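Home | Guild News | Patch Notes | Back Issues | Join Us

Lilness Trading Post: what I did with the April patch

Hello again, traders! I promised last time that I'd stop complaining about the new dock fees and try to make some money, and I have kept half of that promise. The fees are still awful. Seven percent just to park a hauler at Foley Station while you fiddle with your sell orders, and it gets charged again if you undock to grab more stock (I forgot this twice in one evening, so please learn from me).

The good news is that Brivar is wide open. Most of the big haulers packed up when the escort bonus went away, and the shelves out there are bare. I took a load of coolant cells over on my second-best ship, the one with the ugly green paint, and sold the lot at 59 credits a unit. They cost me 36 at Foley! Even after fuel and the fee that's the best margin I've had since the winter event, and I didn't get shot at once.

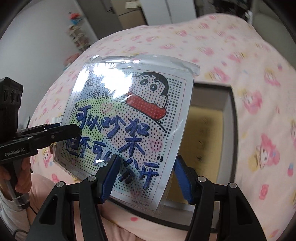

I should say I only fly that route late in the evening, after ten or so, when the pirate crews are mostly off bothering the miners. Gwilym Phillips tried it at dinnertime and lost a full hold at the second gate. He's fine about it now. He was less fine on voice chat, where he explained the insurance payout to us at some length.

If you want to try it, go light on armor and put everything into engines. The Undard is slow to align, so leave that one at home unless you have a friend scouting ahead. I'd also split your stock into smaller orders, as the buyers at Brivar seem to refresh every hour and one giant stack just sits there looking sad while people undercut you by a single credit. You know who you are.

My wallet is sitting at some 1,269 thousand credits, and the plan is to blow nearly all of it on a proper freighter before the next patch moves everything around again. I keep going back and forth on which hull to get. The cheap one has the cargo space but turns like a barn, and the nice one would leave me with nothing to fill it with. Send me your fits, please, and tell me what you paid for them!

Guild haul night is still on, same channel as before. Bring fuel.

You are receiving this newsletter because you signed up on our guild page. Unsubscribe | Manage preferences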